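# Chapter 7: Two Arms, One Task

In Chapter 6 you taught a single arm to pick up a block and put it down again. From now on your team will have two arms on the same bench, and most of the new problems come from that. An arm that works perfectly on its own can still knock its neighbour, block its path or take hold of an object the other has not yet let go of.

The club at Bresine School met all of these in its first term. The team had entered the Flivik Challenge, in which two arms must finish a kitchen job inside a set time, and it chose filter coffee. The members wrote the program for each arm separately, tested each one separately, and then ran them together. The grippers met over the dripper on the first attempt. Nothing broke – the speed limit had been set low – but the run was over in 16 seconds.

## What you will learn

By the end of this chapter you should be able to:

- divide a job into steps and give each step to one arm
- mark out a shared zone and say which arm may enter it
- write a handover, with a signal at the start and another at the end
- choose a safe waiting position for the arm that is not working

## Before you start

You will need both arms, the Nedura control program and your notes from Section 6.2. Allow 45 minutes for the first activity. Use water or an empty jug until your teacher has checked your program, and keep hands outside the work area whenever the power is on.

## 7.1 The shared zone

Each arm can reach a certain part of the table. Draw both areas on squared paper and you will find that they overlap. We call the overlap the shared zone. Anything both arms need, such as the dripper and the server in a coffee task, has to stand inside it. Things used by one arm only should be kept on that arm's side.

The simplest rule is that only one arm may be in the shared zone at a time. It is safe but slow, and for pouring it is often too strict, as one arm may have to hold something steady while the other tips the jug. In those steps both arms must come in close, and the program has to say how close.

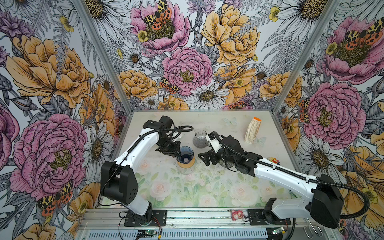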